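Water Use in Shared Student Housing: Results from the Nepia Residence
Fletcher Mahuika
Term project, Household Resources and the Environment

1. Background

Most studies of home water use look at families. Students in shared housing live differently. They keep odd hours, cook separately and often pay a flat rate, so they never see a water bill. I wanted to know where the water goes in a building like this and whether a simple reminder would change anything.

Nepia has 40 residents over three floors. Each floor has its own meter, made by Prindia, which can be read from the hallway cupboard. I read all three at 7 a.m. and 9 p.m. through March.

2. Method

Residents filled in a one-page diary covering showers, dishes, laundry and small jobs at the bathroom basin. The basin category was added after the trial version, when several people wrote "hand washing clothes" in the margin and there was nowhere to record it.

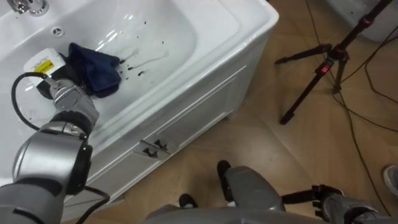

Figure 1. Dark blue cloth in a bathroom basin.

Halfway through the month I put reminder cards on the second floor only. The first and third floors had no cards. The cards gave two suggestions: keep showers short, and turn the tap off while soaping or scrubbing.

3. Results

Before the cards went up, the second floor used 1492 litres on a typical day. Afterwards it used 1316 litres, a drop of 176 litres. The other two floors stayed close to their earlier levels, apart from one high reading on the third floor that I traced to a running toilet. It was fixed the next morning and I left that reading out.

Showers were the largest use in the diaries on every floor. Laundry came second. Basin use was small by comparison, but it was also the category people were least sure of. One resident wrote, "I have no idea, I just leave it going."
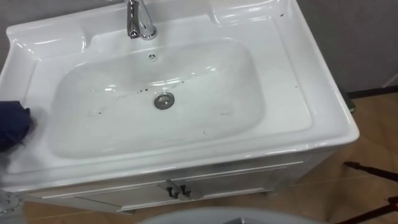 Figure 2. Bathroom basin with single-lever tap.

To get a better estimate for basins, I timed how long it took to fill a Bukon measuring jug with the lever fully open, then multiplied by the minutes given in the diaries. This is a weak spot in the project. Few people open a tap all the way, so my basin figures are likely too high.

4. Limits

One month is short, and the drop may fade once people stop noticing the cards. Some diaries were plainly filled in all at once — same pen, same numbers every day. I kept them in the totals but did not use them for the basin estimate.

5. Further work

The Drelloletti building next door has the same floor plan and newer shower heads. A comparison between the two would be useful, and the manager there has agreed to share meter readings next term.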